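From: Deirdre Buckley
To: lisham-hardware list
Subject: Re: [lisham-hardware] Socket head screws rounding out, switch to Torx?

On an afternoon in April, Paul Ondrus wrote:

> We opened nine of the Melis enclosures for the gasket swap and had to
> drill out four screws. All M3 socket heads, all on the lid. The hex
> just turns into a circle. I'd like to propose that we drop hex
> entirely on the next revision and go to Torx T10 everywhere. The
> screws are clearly too soft and I don't see the point of paying for
> stainless if it strips like this.
>
> Also, does anyone have a torque number for the lid? The drawing says
> "snug".
>
> Paul

Paul,

I have no strong objection to Torx, but I don't agree that the screws are too soft, and I would like to sort that out before we change part numbers in three places.

First, what is on the lid. The drawing calls for M3 x 8, A2-70 stainless, and it does not say socket cap or button head. The first build used cap heads. The second used button heads, because the cap heads fouled the label recess. These do not take the same key. An M3 cap head takes 2.5 mm. An M3 button head takes 2 mm and the socket is shallower. The heads look similar enough from a distance that people grab whichever key is on the bench. A 2 mm key in a 2.5 mm socket will turn a lightly seated screw and will round out one that has been sitting in threadlocker for a year. Paul, could you check which head you had on the four bad ones?

Second, inch keys. A 5/64 key measures 1.98 mm across flats, so it goes into a 2 mm socket and mostly behaves. A 3/32 key measures 2.38 mm, goes into a 2.5 mm socket, and feels fine until there is real load on it. Our bench drawers have both. I went through the Ovine bench with calipers and of 39 loose keys, 11 were inch sizes sitting in metric slots.

Third, wear. The end of a short key takes the damage first, and once the corners are gone the key damages every screw it touches. Look at the tip before you use it. If the corners shine or you can see a radius, throw it out or grind it back to square. A key costs less than one drilled screw.

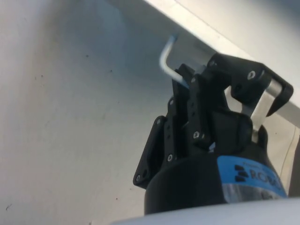

Small L key, short arm up.

On which arm to use: the long arm gives more torque if you pull on it with the short arm in the socket, and this is how most lids get overtightened. For assembly, put the long arm in the socket and turn by the short arm. You cannot put much more than the right torque on an M3 that way with your fingers. For removal of a stuck screw, short arm in the socket, push straight down, then turn. Do not use the ball end to break a screw loose. It contacts on a much smaller area and will either round the socket or leave its ball in there.

Threadlocker. The build notes say "medium strength", and the amount is left to whoever is holding the bottle. I have seen screws with compound up to the underside of the head. One small drop on the last few threads is enough for M3. On the lid I would argue for none, given that we open these for service. The lid has a compressed gasket behind it, which keeps some preload on the joint, and the units do not see much vibration. Of the 753 Melis units in the field I can find no report of a lid screw backing out. I can find plenty of notes about lids that would not open.

Torque. I would put 0.6 Nm on the drawing for the lid. The threads are in brass inserts, and the insert will spin in the plastic before the screw gives up. I tested six inserts in scrap lids and the lowest let go at 1.1 Nm. If someone at Ondia has the molding data for the current resin, please post it, as my scrap was from the older lot.

Now Torx. Points for: better contact, less cam-out, no inch sizes to confuse with it, bits are easy to get. Points against: T10 and T9 look the same and T9 will go into a T10 socket with play, so we would be trading one mix-up for another, less likely one. Field people carry hex keys already. We also hold 2,805 of the button heads in stores, and at eight per unit that covers a little over 350 units. I would not scrap those. My proposal is as follows.

1. Fix the drawing now. State the head type, the key size and 0.6 Nm. This should not wait for the revision.

2. Remove threadlocker from the lid step in the build notes. Leave it on the bracket screws inside.

3. Clear the inch keys out of the metric drawers at both benches. I have done Ovine. Somebody please do the other one.

4. Use up the button heads on service work and the current build. Order T10 for the next revision, minimum order is 2,000, and change the lid and the rear plate together so that a unit never needs two drivers.

For the stuck ones you still have: warm the head with a soldering iron for half a minute, which softens the compound, then press a fresh 2 mm key in fully and turn. If the socket is already round, a T10 bit tapped lightly into a 2.5 mm hole will often bite, and for the 2 mm ones try a T8. Discard the screw afterward. Only drill if that fails, and use a left-hand bit, which sometimes backs the screw out before you are through the head. Put tape over the label first, swarf marks it badly.

I can redline the drawing this week if there are no objections to the torque number. The rear plate uses the same insert but a thicker boss, so I would like one more set of pull tests before I write anything on that sheet.

Deirdre

--
Deirdre Buckley
Mechanical, Lisham

_______________________________________________
lisham-hardware mailing list
To unsubscribe, send a blank message with "unsubscribe" in the subject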